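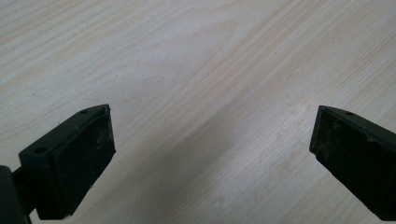
Stavros Michailidis wrote in to ask how often I clean the pads on the gripper, and whether I put anything on them afterward. He has the same problem I had in March, parts slipping out halfway through a move, and he had already turned the closing force up twice.

Turning the force up is what I did too. It helps for a day. Then the motor runs warm and the parts slip anyway, and now you have two problems.

My routine these days is dull but it works. I open the fingers as wide as they go, bring the arm down low over the table where I can see both faces, and cut power to the gripper before my hands go anywhere near it. Then I look at the pads under a lamp held off to one side. The fingers are a very dark green, almost black, and gray dust shows up on them quickly. Scuffs and fine scratches I leave alone. A groove I can catch with a fingernail means the pad gets swapped.

For cleaning I use a lint-free cloth, barely damp with isopropyl alcohol, wiped in one direction. Test it on a spare first if you don't know what your pads are made of. No, Stavros, I don't put anything on them after. I tried a grip spray from Wiegand and it collected dirt faster than the bare face did.

After that I check the screws. Mine had backed out a quarter turn on one side, which was enough to let the finger rock when it closed on something heavy. I mark each screw head with a line of paint pen now so I can tell at a glance if it has moved. The arm that joins the finger to the body gets a wiggle by hand. There should be no play you can feel.

Then power on, close slowly on nothing, and watch whether the faces meet flat. If they touch at the top first, loosen, square them up on a gauge block, and tighten again. Last step is rerunning the zero, because the controller has no idea you moved anything. I forgot that once and spent an evening blaming the Flesov driver.

I do all this every 4000 cycles. The counter said 1777 when I opened things up this week, so I was early, but the table had been sanded nearby and I didn't trust it. The log line for this one reads:

> 26 October 2023 – pads wiped, screws fine, zero rerun, 11 test picks, no drops

Spare pads are still on order from Golska. If they show up before the weekend I'll fit one pair and write down the torque I used, which I should have done the last time.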